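Notes for Lecture 4: How Many Primes Are There, and How Would We Know?
Handout, revised 7 November 2018

Please read these before class. If the proof in the second part is new to you, read it twice, with a pencil. It is one of my favorite things in all of mathematics, and it's short enough to fit on a napkin!

Where we left off

Last time we showed that every whole number bigger than 1 is either prime or can be broken into primes. We did it by always looking at the smallest number that might fail and finding that it can't. We have not yet shown that the breakdown comes out the same every time. That has to wait until we have the division algorithm, so please don't use it in the homework yet, however tempting it gets.

Let's try one by hand. Take 2069. Is it prime? You only need to test primes up to the square root, and since 45 squared is 2025 and 46 squared is 2116, you can stop at 43. It's odd, its digits add up to 17 (so 3 is out), and it doesn't end in 0 or 5. Seven goes in 295 times with 4 left over. Keep going with 11, 13, 17, 19, 23, 29, 31, 37, 41 and 43. Each one leaves a remainder, so 2069 is prime. Do the divisions yourself – you'll feel the number getting more stubborn as you go.

The same method works for any number you like, in principle. For a number with 50 digits, though, the list of primes to test would run up to 25 digits, and no machine is going to walk through that one by one. There are much smarter tests, and we'll meet the first of them after Fermat's little theorem.

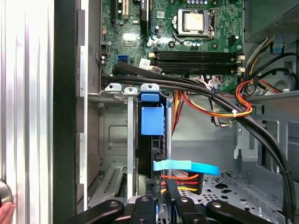 But if a computer has checked a statement for every number up to some enormous limit, one reader of the first draft wrote in the margin, surely at some point we're allowed to believe it? Believe it, sure! Proving it is another matter. Look at the expression n squared plus n plus 41. Put in 0, 1, 2, 3, 4 and so on, and you get 41, 43, 47, 53, 61, every one of them prime. It keeps on giving primes all the way through n = 39. Then n = 40 gives 1681, and that's 41 times 41. Anyone who quit checking at 39 would have gone home with a lovely theorem that is false.

The proof

Claim: no finite list contains all the primes.

Take any finite list of primes. Multiply them all together and add 1. Call the result N. Now divide N by any prime on your list: the remainder is 1, every time. So no prime on the list divides N. But N is bigger than 1, so by last week's result some prime does divide it. That prime is missing from your list. Done!

A warning that I give every year. N itself does not have to be prime. Start with 2, 3, 5, 7, 11, 13. The product is 30030, so N is 30031, and that equals 59 times 509. Both factors are new primes, just as promised, but N is not one. If you write "so N is prime" in your homework, I will circle it.

Notice also that the argument doesn't need your list to be in order or to start at 2. Try it with just 3 and 7. You get 22, and out pop 2 and 11.

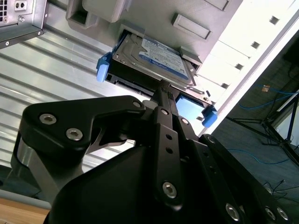

Doesn't the proof assume that the primes stop, and then get into trouble? The question came by email, and it's a good one. Many books do write it that way, as a proof by contradiction. Ours assumes nothing of the kind. It is a recipe: hand me a finite list and I hand you back a prime that isn't on it. I like this version better because you can run it on small lists and watch it work.

Exercises

1. Run the recipe on the list 2, 5, 11. Which new primes do you get?

2. What happens if you multiply and subtract 1? For which lists does the proof still work, and where does it break? (Look at the list with only 2 in it, then at 2 and 3.)

3. Show that there are infinitely many primes that leave remainder 3 when divided by 4. Hint: multiply by 4 and subtract 1. What can you say about a product of numbers that all leave remainder 1?

4. Explain why the expression n squared plus n plus 41 has to be composite at n = 41, without multiplying anything out.

Exercise 3 is harder than the others. Start early, and bring whatever you have to class, even if it's half a page of crossed-out attempts – those are often the best thing to talk about.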